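Workplace Housekeeping, Unit 4: The Small Office and the Shared Table
Reading time: 4 minutes

These notes cover the second half of the August session. Bring the surface plan you drew for Unit 3. We will use it again for the exercise at the end.

The subject is the shared table in a small office: what may stay on it, what has to leave it, and who decides.
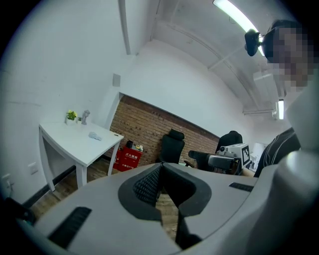
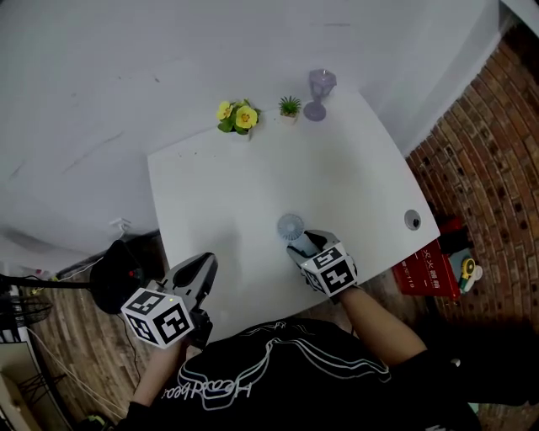

1. Standing items and passing items

Everything on a shared table belongs to one of two groups. Standing items live there. They have a fixed place and are cleaned where they stand. Passing items are there for a task and go back to storage when the task is over.

Potted plants, real or artificial, are standing items. So is a decorative glass, if the office has agreed to keep one. Desk fans cause the most argument. A fan with a base and a cord is a standing item from spring to fall. A small handheld fan is a passing item all year, even if it gets used every day. Give it a shelf or a drawer and write that on the plan.

2. The back line

Standing items go along the far edge, against the wall if there is one. Put the tallest where nobody has to reach over it. Leave a hand's width between pieces so a cloth can get through.

Keep the back line short. At Mayrhofer the front office table had become a display shelf and people were working on their laps. Wendelin Hauser had the staff take everything off and put back only what somebody asked for by name. Most of it went home.

Glass with a stem needs more thought than a pot. It tips easily and it breaks. Put it at the end of the line farthest from the door – or in a cabinet.

3. Cleaning

Wipe in straight passes, back to front. Lift each standing item, wipe under it, set it down in the same place. Do not push items along with the cloth.

Artificial plants collect dust in the center of the flowers and where leaf meets stem. Use a dry brush first. A damp cloth on a dusty leaf only makes paste. Faceted glass should be washed by hand and dried right away, or the water marks will show in the cuts.

For a fan grille, switch off, remove the battery or unplug, then brush along the ribs and not across them.

Cable grommets are often skipped. Crumbs and paper clips collect around the rim. Lift the cap, if it lifts, and clean both sides.

4. The floor beside the table

Boxes on the floor next to a table count as part of the table. Students at Skultari left them out of the plan last term and lost 10 points. If a box has been in one spot through two cleanings, open it, list what is inside, and find it a shelf. Small tools and loose pieces should not sit beside a box. They go in it, with a label.

Keep the walking side clear for at least 80 centimeters.

5. Exercise

Choose one shared table at your placement. Draw the surface from above. Mark standing items with a circle and passing items with a cross, and write the storage place next to each cross. Add a paragraph of no more than 200 words on one item you would move and where it would go. Hand in to Silvan Wieser, room 232.

Last updated: August

Comments

wotier_second_year: Does a phone charger count as standing if it's plugged in through the grommet? Ours never moves.

S. Wieser: Yes, if the office agrees on it. Mark it with a circle and show where the cord runs.

Masura front desk: We tried the back line and lost a glass the first week. It's in the cabinet now, or the new one is.

lena_k: Is the paragraph included in the drawing grade or separate?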